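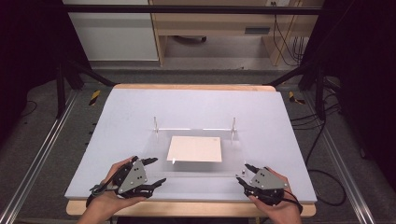 Clear acrylic with two thin uprights, on the pale board

From: Alby Pirihi
To: Citilness seaweed pressing list
Date: 5 June 2026
Subject: Re: Curling sheets, and what paper are people using?

Hi Anahera, hi all,

So glad you wrote, I've been itching to talk about paper for weeks and everyone at home has stopped listening. Answers mixed in with yours.

Anahera Whitelaw wrote:

> I went down to Undero after the big tides and came home with a
> bucket of lovely stuff, mostly fine reds and some sea lettuce. The
> floating out went well (I'm getting better with the paintbrush!)
> but half my sheets have curled like potato chips. I'm using a cheap
> watercolor pad from the supermarket. Is it the paper, or am I
> taking them out of the press too early?

Probably both, and the paper is the easy one to fix. I used pads like that for my first two winters and they drove me up the wall. The sheets take up water unevenly when you slide them under the weed, then one side dries ahead of the other and over they go. I switched to the 300 gsm cold press that Abdel Rahman sells by the loose sheet and it was like starting a new hobby. It's heavy enough to lift out of the tray without folding in the middle, and it has just enough tooth for the fine branches to grab. Cut it down yourself and it works out cheaper than a pad, too.

If you like a smoother look, try the Steletier drawing paper. I don't get on with it for sea lettuce (big flat blades slide around on it like butter in a pan) but for feathery reds it is gorgeous. Every tiny branch shows up. Soak it for a few minutes before it goes under the weed or it fights you.

> How often do you change the blotters? The book I have says daily
> but mine still feel damp in the evening.

Then change them in the evening as well! I do it morning and night for the first two days, then once a day until they feel room temperature against the inside of my wrist. A damp sheet always feels a bit cold. Thick stuff like bladder wrack can take 10 days and still surprise you, and I've more or less given up on the fat bladders unless I slice them in half with a razor blade first. Thin reds are often done in four.

Old newspaper is fine on the outside of the stack. I wouldn't put it next to the specimen, I got a faint backwards crossword on the reverse of a really nice Plocamium once and I still wince when I turn it over.

> Also, what goes on top? I've been using wax paper and it peels off
> fine from some and takes bits with it from others.

Old cotton sheets, washed to death. Or cheap voile curtain if you can find it at a thrift store. Wax paper keeps the wet in, so the weed sits there getting slimy and then glues itself to whatever is nearest. Cloth lets it breathe. Peel it back very low, almost folded flat on itself, and go slowly from the holdfast end toward the tips. If it starts lifting the weed, stop, lay it back down and give it another day.

> Some of mine didn't stick to the paper at all. Do you glue them?

Some species have plenty of natural gum and some have almost none. The wiry ones and the tough browns tend to spring right off when they're dry, and that isn't you doing anything wrong. I use thin wheat paste on a pin, just little dots under the main stem, and I weight it under a bag of rice overnight. Gummed linen strips are the proper herbarium way and they do look smart, but I always end up with them stuck to my sleeve.

> Last thing: do you rinse in fresh water or salt? I've read both.

Salt for the floating, every time, at least for the delicate reds. Some of them burst in fresh water and bleed pink all over the page in the time it takes to find your brush. (It can look pretty. It is a heartbreak if it was your only piece.) I carry home a couple of bottles of seawater and strain it through a coffee filter. A very quick dip in fresh at the end, in and out, takes off enough salt that you don't get that white bloom later. Sea lettuce doesn't care much either way.

> Thank you for running this list, I had no idea there were so many
> of us.

Me neither! I started it thinking I'd get three replies.

While I'm here, a few other things for everyone.

The old album I mentioned in my last message has been gone through now, and it is wonderful. Whoever made it wrote the place and the state of the tide beside every specimen, in brown ink, in the smallest handwriting you've ever seen. Several pages are from Undero, including a spot below the point where I've never found anything but bootlace weed. I'm going back at the next low spring tide with wet feet and high hopes.

Please, please write your labels the same day. Place, date, how far down the shore, whether it was attached or drift. I did a big sort last month and found a folder of my own from 2000 with nothing on the backs at all. Nice colors still, and no use to anyone.

On picking: drift is fair game on most beaches but check the local rules first, and if you do cut something growing, take a small piece and leave the holdfast on the rock.

The August swap is on again. Send me up to five duplicates, flat between two stiff cards, with your name in pencil, and I'll mail five different ones back. Browns are always short. If anybody has a spare Desmarestia that kept its color I will be your friend for life - mine all go green the minute they leave the water.

Anahera, do tell us how the next batch goes, and which paper you end up with.

Happy floating,
Alby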